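Chapter 2
Finding the Itch: Where Product Ideas Come From

I spent my first year as a product designer trying to have big ideas. I filled a whole notebook with them, and I still have it, and there's nothing in it I would build today. The first thing of mine that sold was a clip that keeps a guitar cable from getting yanked out when you step on it. I came up with it because I kept stepping on my cable!

So this chapter is about annoyance. I want you to get good at noticing it, both your own and other people's, and at writing it down before you start fixing it (that last part is harder than it sounds).

By the end of the chapter you should be able to keep an annoyance log, turn an entry into a problem statement, and tell a problem that people will pay to get rid of from one they only like to complain about.

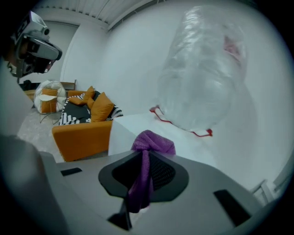

2.1 The Cable Clip Story

I was playing weekends in a cover band in Brurkik and working weekdays at a small lighting firm called Liew. Every Tuesday we rehearsed, and every Tuesday somebody's sound cut out. We all had workarounds. Our bass player looped his cable through his strap, I used tape, and the singer just yelled at us.

Look closely at those workarounds, because they're gold. When people have already bent, taped or tied something to get around a problem, they've told you the problem is real, and they've given you a rough first draft of the answer too. My clip was basically the strap loop, made so you could put it on with one hand.

I called it the Roltero. I made 50 of them at my kitchen table and sold 44 at two local shows. The other six broke, and I learned more from those than from the sales, but we'll get to testing in Chapter 5.

2.2 Keeping an Annoyance Log

Buy a cheap notebook, one that fits in your pocket. Each time something bugs you, write down what you were doing, what went wrong, and what you did about it. Don't write down any solutions yet. I mean it! Once you've sketched an answer you'll start defending it, and you'll stop looking at the problem.

My log from the year after the clip had 640 entries. Most were junk (I really didn't like my toaster). One of them became the Gridura, a folding pedal board that I still sell.
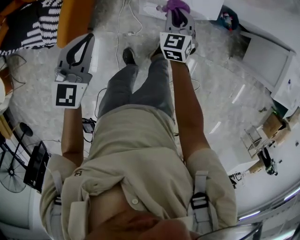 Figure 2.1. Hand-held grippers, seen from the wearer's point of view.

Before you go on to Section 2.3, keep your log for one full week. Bring it to class even if it's short or embarrassing. We'll be trading notebooks, and you'll pick one entry from a classmate's log to work on for the rest of the chapter.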